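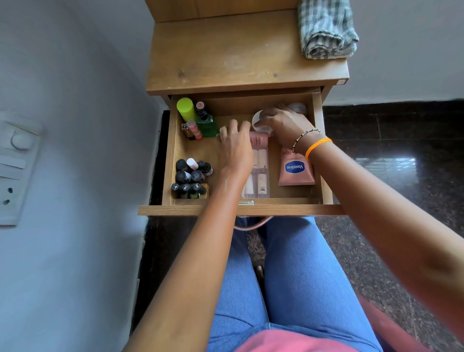 Halima Tijani wrote back on the August report that she could follow the money but not the making: which pages were finished, who had made them, and why the card stock ran over. This report tries to answer her in that order.

Umside Memory Albums, progress to October 2019

Of the 12 albums in the grant, 7 are complete and bound. Two more need only their covers. The other three are still loose layouts, mostly because families are slow to part with their photos -- we now copy them on the spot and hand the originals straight back.

The pages are made at the Naciri room by the afternoon group. Iman Tazi cuts the mats and checks that every photo has a name and a year behind it. Journaling is done last, in pencil first, then ink.

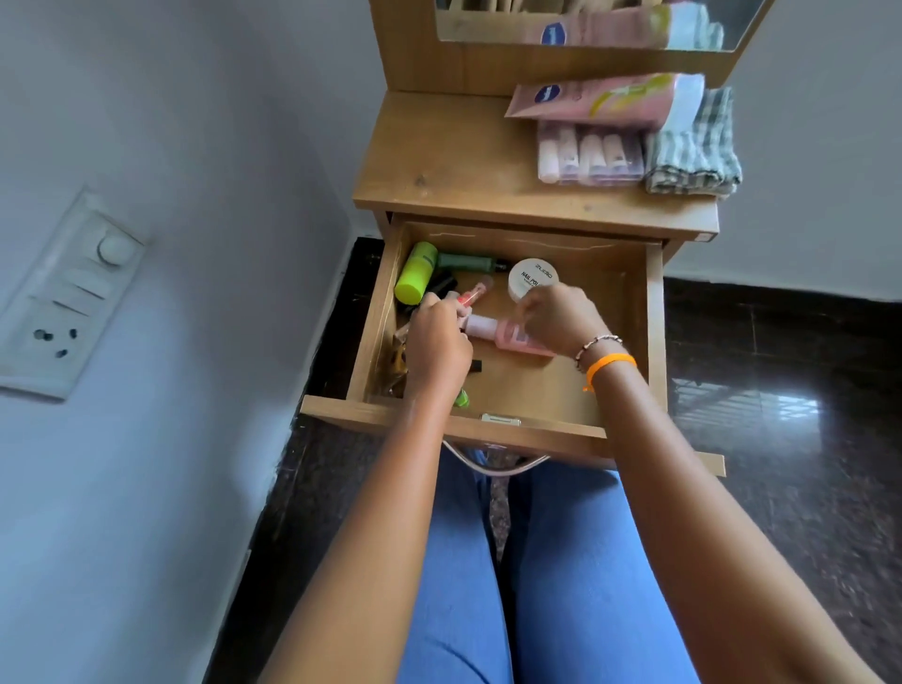 Card stock ran over by one order. The first batch from Mosodness was too thin for the die cuts and curled once the glue was on, so we moved to a heavier sheet. We also want to try small keepsake pockets on the facing pages. Flat things go in easily, but people bring in bulkier ones too, and a pack of press-on nails with a clear lid like the one under the pink tube would need a deeper pocket than we have made so far. Flerotum sells a box-sided pocket and we have asked for samples.

Spending stands at 2,716 dollars, of which 1,128 went on paper, adhesive and the replacement stock. Binding is the largest cost still to come. We are not asking for more money, but we would like to move what is left in the travel line over to binding -- please confirm by email if that is acceptable.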